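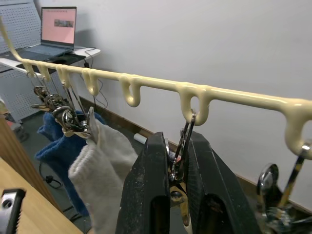 *검은 두 손가락 사이에 있는 금속 집게. 고리에 걸려 있어요.*

## 필립은 왜 멈췄을까?

양말 널기는 쉽습니다. 적어도 양말을 널어 본 사람은 그렇게 말하지요. 로봇 필립에게는 사정이 좀 다릅니다.

벡소프 연구실에 사는 필립은 빨래 집게를 다루는 법을 배우는 중입니다. 3월의 어느 오후, 필립은 집게를 빼려다가 그대로 굳어 버렸어요. 팔도 손가락도 꼼짝하지 않았습니다. 화면에는 "오류 492"라는 글자만 떴고요. 참 친절한 설명이지요?

연구원 아우렐리아 이오르다케 씨가 빨간 정지 버튼을 누르고 기록을 열어 보았습니다. 그날 쌓인 기록은 무려 1746줄. 로봇은 말이 없는 편인데 일기는 아주 길게 씁니다.

### 범인은 고리

금속 집게에는 용수철이 들어 있고, 윗부분은 고리에 걸려 있어요. 사람은 집게가 걸리면 손끝으로 금방 느끼고 살짝 들어 올립니다. 그런데 필립은 집게가 이미 고리에서 빠졌다고 믿었어요. 그래서 씩씩하게 아래로 당겼습니다. 고리는 놓아줄 생각이 없었고요.

필립의 손목에는 힘을 재는 센서가 있습니다. 당기는 힘이 정해 둔 한계를 넘으면 모터가 멈춰요. 이것을 **보호 정지**라고 합니다. 계속 당겼다면 걸이가 부러지거나 집게가 튕겨 나갔을지도 모릅니다. 집게가 날아다니는 연구실은 재미있어 보여도 눈에는 아주 위험하지요.

### 그래서 어떻게 고쳤을까?

발랑탱 카레 씨는 움직이는 순서를 바꾸었습니다.

1. 집게를 잡는다.
2. 위로 조금 들어 올린다.
3. 힘이 줄었는지 확인한다.
4. 줄었으면 옆으로 빼고, 아니면 멈춘다.

그런 다음 거의 170번을 연습시켰어요. 필립은 그중 10번을 또 멈췄습니다. 카레 씨는 그때마다 한숨을 쉬고 기록을 읽었답니다.

### 꼭 기억해요

멈춘 로봇은 꺼진 로봇과 달라요. 갑자기 다시 움직일 수도 있습니다. 손가락 사이에 뭔가 끼어 있어도 직접 빼지 말고 어른을 부르세요. 양말은 조금 늦게 걷어도 화내지 않습니다.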